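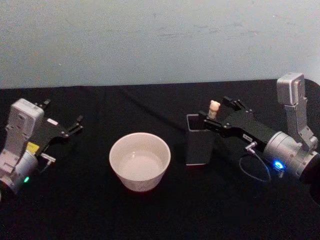 # Le bol, le pot et l'ours sur la nappe noire

Bonjour tout le monde ! Voilà enfin un peu de nouveau dans la galerie, après un mois d'octobre où je n'ai pas publié grand-chose (le déménagement de l'atelier, les cartons, une clé perdue puis retrouvée dans une botte, je vous épargne le reste). Je reprends doucement avec mes petites choses préférées, celles que je ressors toujours quand je m'installe quelque part. Cliquez pour agrandir, et dites-moi en commentaire laquelle vous emporteriez.

**Le bol blanc, avec un fond de liquide clair.** Mon chouchou. De la céramique blanche, des bords un peu évasés, une lèvre bien ronde, et un motif tout léger vers la base qu'on devine à peine. J'aime beaucoup le petit reflet au milieu, je pourrais le regarder pendant des heures. À sa droite, le pot gris foncé attend son tour.

Je l'ai acheté chez Retano, au vide-grenier du lundi de Pâques, en même temps qu'une théière sans couvercle dont je ne sais toujours pas quoi faire. Le vendeur voulait me donner la soucoupe avec, mais elle était fendue et j'ai déjà une pile de soucoupes fendues à la maison, merci bien ! Il sert à tout, ce bol : les olives quand Nabila passe, les boutons quand je couds, les clés quand je rentre tard. Je l'ai posé une fois sur la balance de cuisine par curiosité, il fait 300 grammes à vide. C'est lourd pour sa taille, et c'est ce qui me plaît, il ne se sauve pas quand on fouette un œuf dedans.

**La nappe noire.** Bon, elle n'est pas repassée, ça se voit, il y a des plis partout au milieu. J'ai une théorie là-dessus : une nappe trop lisse, ça fait vitrine de bijoutier, alors que quelques plis prennent un peu la lumière et réchauffent l'ensemble. (Yasmine dit que c'est une théorie de paresseuse. Elle a un fer à vapeur, elle, et elle s'en sert même pour les torchons.) Le tissu est un coupon Beltolar, assez épais, très mat, qui attrape malheureusement la moindre miette. Ne mangez jamais de croissant à côté d'un tissu pareil.

**Le mur.** Gris-bleu pâle, avec ses traînées grises et ses marques à droite. J'ai hésité à repeindre avant de sortir l'appareil et puis la flemme a gagné. La teinte s'appelle Trikberg dans le nuancier, un nom de fjord imaginaire, et sur le pot elle paraissait beaucoup plus bleue. La pièce fait 9 m² et elle est orientée au nord, donc tout y tire vers le gris dès le milieu de l'après-midi. Pour la céramique blanche, je trouve ça parfait. Pour le moral en février, on en reparlera.

**L'ours dans le pot.** Petit, beige, et il dépasse tout juste du pot gris foncé, comme s'il surveillait le bol depuis sa cachette. J'adore cette différence entre les deux, le pot bien carré, bien sérieux, et cette petite bête qui pointe dehors. 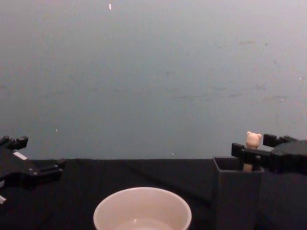
Le pot, je m'en sers d'habitude pour les crayons, et je lui trouve une vraie allure une fois vidé de tout son bazar. Quant à l'ours, il a une longue histoire. Il vient d'un lot de figurines que ma cousine Sanaa collectionnait quand on était gamines, on les échangeait contre des billes et des gommes parfumées. Je l'avais baptisé Esteban, allez savoir pourquoi, sans doute un dessin animé qui passait le mercredi. Il a survécu à trois appartements et à un chien ! Quand j'ai rouvert la boîte pour l'installation de l'atelier, il était tout au fond sous les rubans, et j'ai été bêtement contente de le revoir.

Pour celles et ceux qui aiment composer ce genre de petite table chez eux, deux ou trois choses que j'ai apprises à force d'essayer. Un objet clair sur un tissu sombre, ça marche presque toujours. Laissez de la place autour – vraiment de la place, plus que ce qu'on croit. Et mélangez un récipient rond avec un récipient carré, l'œil s'amuse davantage. Pas besoin de dépenser des fortunes non plus : un coupon de 50 centimètres suffit déjà pour un coin d'étagère.

La suite arrive quand j'aurai déballé le carton marqué « fragile / divers / cuisine ? », où doivent se trouver les coupelles vertes et le fameux pichet ébréché que Nawal me réclame depuis l'été. Ehab m'a aussi promis des chutes de lin écru, ce qui me changerait du noir et des miettes. Si vous avez une idée pour la théière sans couvercle, je prends, même les idées bizarres !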